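Putting: left hand low or stay conventional?
Bokwood Golf Club members' forum > Instruction and practice

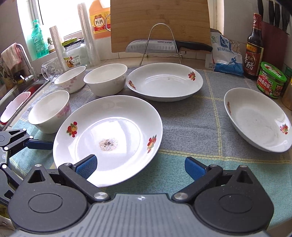 Page last changed: January, 9:42 pm

aqeel_tarar
I've putted conventional grip for as long as I've played and my misses from inside six feet are nearly all pulls. I tried left hand low on the practice green for two weeks and the short ones got a lot better. The trouble is I can't judge anything long. On the 14th I left one so far short that I was still away.

Is it worth sticking with, or should I go back and work on the pull some other way? I play a blade, 34 inch, nothing fancy.

nokis
Stick with it. Two weeks is nothing. It took me most of a season before the long ones felt normal. Your right hand is used to doing the hitting and now it's on top with no leverage.

fringe_putter77
I'd go the other way. A pull from six feet is usually aim. Put a yardstick down, set the face square to it and have somebody stand behind you. I thought I pulled everything for years and I was lined up left of the hole with the face shut before I ever moved the putter. No grip change would have fixed that.

nikel
Agree with fringe. Also check ball position. If it's too far forward the face has already started closing when it gets there.

aqeel_tarar
I did the yardstick thing last fall and the aim was fine. I'm pretty sure it's the right hand taking over. When I hit them right hand only they go left, left hand only they go straight.

nokis
There you go then. That's a grip problem.

fringe_putter77
Or it's a tempo problem and the grip is covering it up. Everybody's right hand gets quick on the short ones when it counts. Try a longer backstroke and a slower start down and see what happens before you change everything.

Areeba Bajwa
You can use both. I go left low inside 10 feet and conventional outside that. Some people say you should have one grip for everything but I don't see why, we don't use one grip for chips and drives either. The only thing I'd say is pick a distance and keep to it. If you're standing over an 11 footer trying to decide, you've already missed.

nikel
I tried two grips and it was a mess. My eyes ended up in a different spot with each one because the shoulders sit differently. On one I was over the ball and on the other I was inside it.

Areeba Bajwa
That's fair. My shoulders do level out with left low, so I stand a touch closer. I practice the setup for both on the carpet at home.

hellström_fan
For the distance part, do the ladder drill. Tees at 20, 30 and 40 feet, 3 balls to each, and don't go on to the next tee until all of them finish within a putter length. Keep your new grip on the whole time. It's boring but it works. Don't do it on the practice green by the clubhouse though, it's running much slower than the course right now. The one by the first tee is closer.

nokis
Second that about the practice green. They haven't rolled it in ages.

aqeel_tarar
Thanks all. I like the idea of the ladder drill and I'll give left low until the spring matches start. If the long ones haven't come around I'll try it Areeba's way.

fringe_putter77
Still say it's tempo. Take a metronome out with you, there are free ones for the phone. Mine's on 77.

nikel
77 is quick for someone telling other people to slow down.

fringe_putter77
It's one beat back and one through. Try it before you knock it.

hellström_fan
What grip size do you have on the putter, Aqeel? A fatter one took the right hand out of it for me and I didn't have to change anything else.

aqeel_tarar
Standard, whatever it came with. I hadn't thought about that.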